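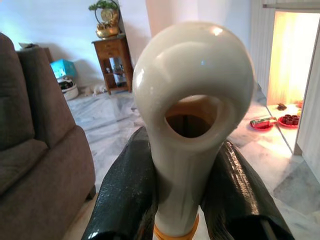
I've come around to an opinion that would have annoyed me in January: the best way to compare grippers is to hand them household junk. Skip the machined cubes. Give them brooms, dustpans and glossy curved things, on a polished floor that throws light straight back into the cameras.

Yolandi Kruger and I ran the Nouri pads against the Tinora ones for 155 sweeping trials in a marble-floored room in Stustcombe, and I loved nearly every minute of it. My case for the household approach comes down to these points:

- **Two arms beat one.** A broom in one gripper and a dustpan in the other exposes every timing fault in your controller, and quickly!
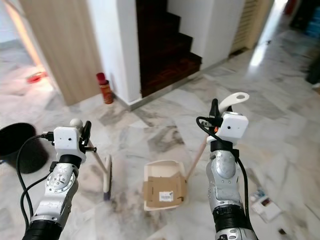 - **Handles are better judges than blocks.** A smooth tube has no flat face to help you out. The Tinora pads are soft enough to wrap a little, and I'd take that over another 600 grams of squeeze.

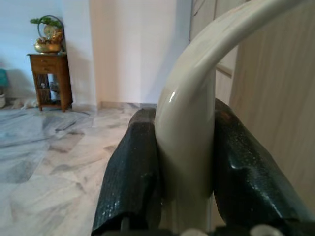
Softness does cost you something. The tool can pivot when the bristles drag, and Sheena Ogilvie, who runs the bench at Prerberg, thinks I forgive that too easily. She prefers the stiffer Nouri pads and a force limit. Fair enough, though I've watched her retune that limit 2 times in a single afternoon.

## Wrist or head camera?

Both, please. The wrist view is wonderful for contact and hopeless for knowing where the scraps are. The head view gives you the floor, the tray and both tools together, and I'd start any new sweeping task from there. 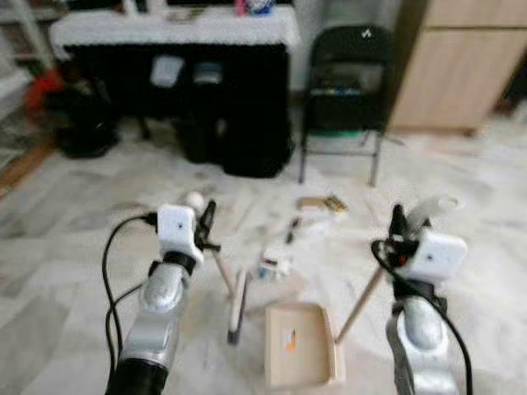
*Head view: both arms over the cardboard tray, hand brush to the left.*

We have 3000 clips to sort through, and I'm still changing my mind about finger width. Next I want to try the narrow pads on the brush.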